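Jeltcombe Clothing Library Opens Its Folding Room in February

JELTCOMBE — Hi, I'm Montserrat Villalobos, and I get to write this one because I lost the coin toss with Kirsten. We have news! The Jeltcombe Clothing Library is opening a folding room, and from February you can come in, bring your laundry pile and learn to fold it with us.

If you haven't visited before, we lend everyday clothes the way other places lend books. Sweatshirts, T-shirts, kids' stuff, the odd good coat. We have over 40 families borrowing right now, and every piece that comes back gets washed, checked and folded before it goes out again. That's a lot of folding (my husband says I do it in my sleep).

The new room is the old stockroom behind the Ultberg shoe repair shop, and you get to it from Negash Lane. Tove Østergaard painted it over the winter and Villads Egilsson put up the shelves, then took them down and put them up again, lower, so that I can reach. We've got a long folding table, good lamps and a kettle. Please bring your own mug.

Sessions run for 60 minutes, starting at 10 in the morning, with room for 12 people each time. Kirsten Þórarinsdóttir teaches them and I mostly talk. You'll start with T-shirts, go on to sweatshirts, and finish with whatever you brought from home that drives you crazy. For most people it's a fitted sheet, and yes, we'll get to it.

"Smooth it out with your hands first and find the seams," says Kirsten. "People rush straight to the fold and then they wonder why the sleeves stick out."

She's right, and I was one of those people. Soft cotton knit is the tricky one. It sags in the middle, it creases where you don't want it to, and if you pinch the edge too hard you get those little wrinkles fanning out. Lay it down, pull the hem straight, fold, and leave it alone.

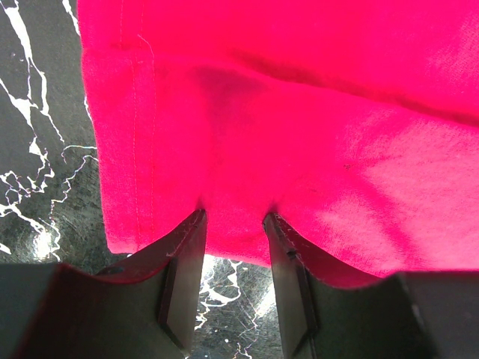
Bright pink-red fabric, pale stitching along the hem and a bit of fuzz on the knit.

We're also starting a mending basket. Pilled knits, dropped hems, missing buttons — leave them with us and Ditte Baldursdóttir will show you how to fix them at the end of the session. She's asked me to say that she does not do zippers.

Sessions are free for borrowers and 2 dollars for everyone else, paid at the door. To save a place, stop by the front desk or call and ask for Tove. The Drallska bakery next door is sending over rolls for the first morning, so come hungry!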